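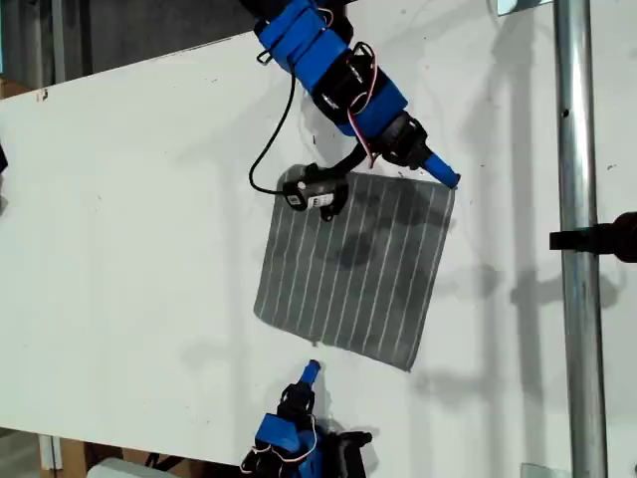

HOME & TABLE

The Towel That Outlasts the Kitchen

By Fergus Tosh
Feb 2, 2021

My grandmother owned 16 dish towels and could tell you where every one of them came from. I own far fewer, and until last July I couldn't have told you a thing about any of them. Then I spent a week at the Mullden weaving shed, and now I turn over the hem of every towel I meet (my friends are being very patient).

Mullden is a long brick building beside a creek, and you hear it before you see it. Hamish Matheson runs the place with a handful of weavers and four old looms he bought when a bigger mill closed. He talks over the racket without raising his voice, a skill I never picked up.

"People ask me about color first," he told me. "I wish they'd ask about the yarn."

So I asked about the yarn! Most of what he weaves is cotton and linen mixed, with linen making up 40 percent of the cloth. Linen drinks up water quickly and dries fast on the rail, but on its own it can feel like a paper bag for the first few months. Cotton softens it. His best seller, a plain striped weave called the Guerra, uses that same mix and has hardly changed in years.

Stripes, by the way, are a joy to watch being made. The lengthwise ones are settled before a single row is woven, when the warp threads go onto the beam in order. The Guerra has 36 threads to the inch, and if one is out of place, the mistake runs the whole length of the roll. Hamish keeps a roll like that by the office door. He uses it to dry the dog.

Then there's the waffle weave, which they call the Vustier. It's thick and thirsty and it shrinks like mad the first time through hot water, so the weavers cut it long. I brought two home and they came out of the wash looking like little mattresses. I love them.

Caring for good towels is wonderfully dull. Wash them before you use them, because new cloth often carries a finish that makes water bead up. Skip the fabric softener -- it coats the fibers, and a coated towel just pushes the puddle around. Hang them flat if you can. I iron mine now, which would have amazed my grandmother.

The oldest towel I saw all week belonged to Hamish's aunt, who is 62 and got it as a wedding present. It's thin as a handkerchief in the middle, with a darn at one corner in the wrong shade of blue. She was using it to cover rising bread when I came in, and she made me wait for the loaf.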